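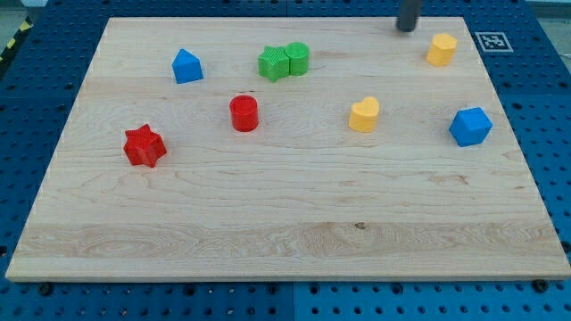
Matheson Hall Announces Winter Series of Community Singing
Interview with program director Veronica Bogdan

The Matheson Hall winter series will open in December with four evenings of choral and chamber music, each followed by a period of open singing in which the audience is invited to take part. The series, titled Songs for the Long Night, is presented by the Calgate Arts Trust and is the first to be held before a full house since the building closed its doors last year.

Veronica Bogdan, who has directed the hall's music program for six seasons, met with the Trust's communications office on 12 October 2021 to discuss the plans.

"We began with the question of what people had missed," Ms. Bogdan said. "The answers we received were mostly about singing in a room with others. Several people wrote that they had not sung aloud since their last church service or their last birthday party. That shaped the series more than any choice of repertoire."

The hall seats 300. For the winter series, 185 places will be sold in advance for each evening, and the remainder will be released at the door on the night. Ms. Bogdan explained that the arrangement was made at the request of regular patrons who work shifts and cannot plan far ahead.

The opening concert will be given by the Wasik Quartet with the mezzo-soprano Luminița Matei. The program includes a set of Romanian carols arranged for voice and strings by Emilian Barbu, who prepared the scores over the past year. Two of the carols have never been performed in public.

"Emilian sent me the first of them as a recording made at his kitchen table," Ms. Bogdan said. "He was singing the top line himself, quite badly, and I say so with his permission. I knew by the second verse that we would open with it."

Asked whether the carols would be sung in translation, she said that they would not. Printed sheets will give the original words, a guide to pronunciation and a plain English version. Ms. Matei will teach the refrain of one carol to the audience before the interval.

The second evening is given over to the hall's own chorus, which now has 121 members. Rehearsals resumed in the courtyard in the spring and moved indoors in September. The chorus master, Nelu Buzatu, joined the conversation for a short time and spoke about the return to indoor work.

"Outdoors, the sound leaves you at once," Mr. Buzatu said. "The altos could not hear the basses, and everyone sang too loudly. When we came back inside, I asked for the same piece at half the volume, and it took three weeks to get it."

Mr. Buzatu has placed a long work for double choir at the center of the program. The two groups will stand in facing balconies, with the audience between them. Patrons seated beneath the balconies should expect an uneven balance, he said, and those who prefer a conventional sound are advised to choose seats in the front half of the floor.

For the third evening, the percussionist Shivam Rana will present Prarkance, a piece for tabla, marimba and untrained voices. The work lasts 30 minutes and is built on short phrases which the audience repeats. There is no written part. Ms. Bogdan attended a first reading of the piece in the summer and described it as demanding for the player and easy for everyone else.

"Shivam wanted people to stop worrying about whether they can sing," she said. "By the end you have held a rhythm against another rhythm, and you were never told that it was difficult."

The closing evening has no fixed program. Members of the public may propose a song in memory of a person or an occasion, and the chorus will prepare a selection of those received. Ms. Bogdan said that she had been cautious about the idea at first. "I did not want us to handle other people's grief clumsily," she said. "We talked about it for a long time. What we settled on is that the song is announced by its title only. If the person who chose it wishes to speak, they may, and otherwise we sing."

Proposals may be left at the box office or sent by mail. Songs in any language will be considered, provided that a copy of the words is included.

All four concerts begin at 7:30 p.m. Doors open at 6:45 p.m. Current health guidance for visitors will be printed on each ticket, and assisted listening devices are available from the front desk on request.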